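Brosteo alquila por 2344 euros al mes su simulador de cocinas para entrenar humanoides. «El cliente prueba sin romper un plato», defiende la responsable comercial. Le pregunto cuántos platos se han roto después, en casas de verdad. «Eso depende del cliente.»

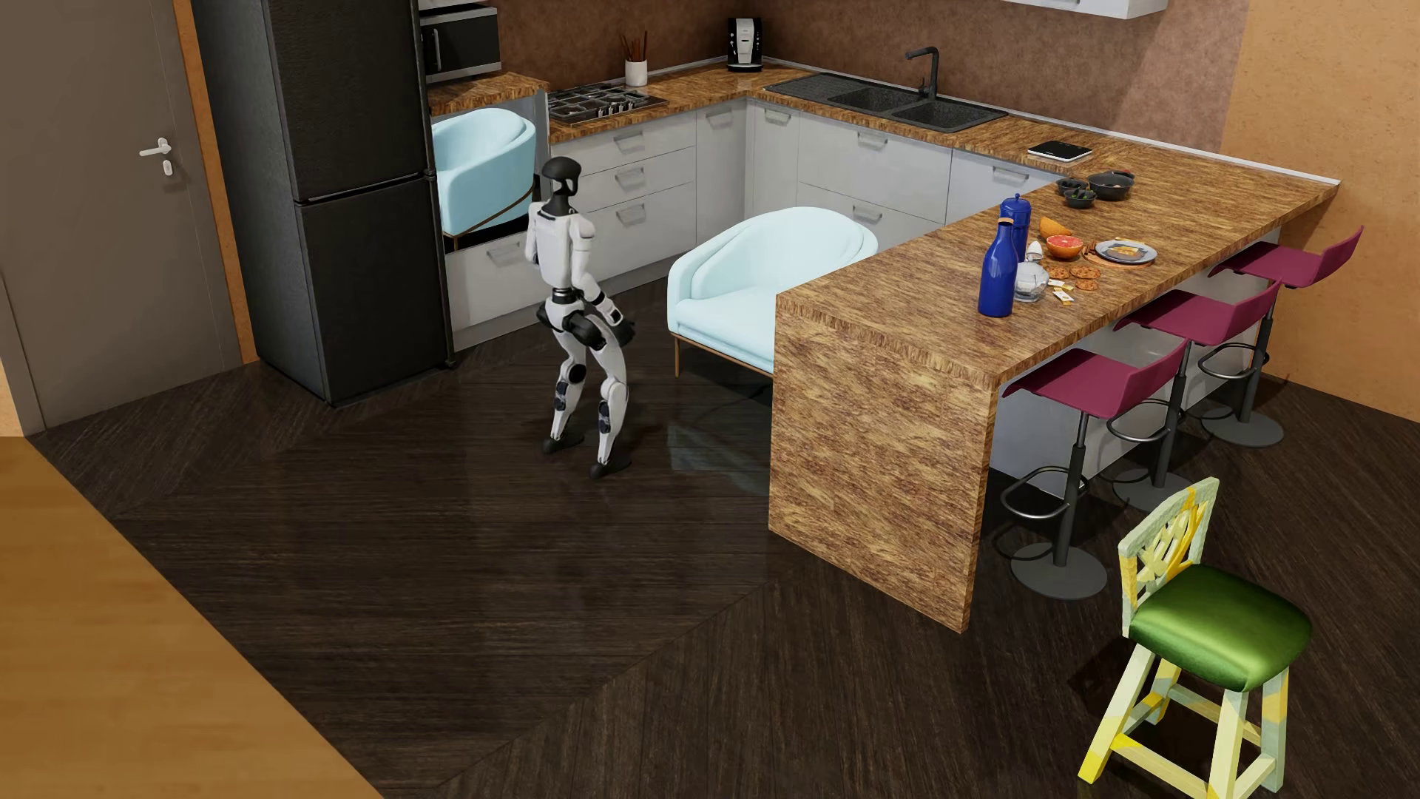 El catálogo incluye 13 cocinas. ¿Y la grasa, los cajones que se atascan? «Está previsto para agosto.» En Harnmont, dice, ya lo usan nueve equipos. Pido hablar con alguno y me remite a un folleto.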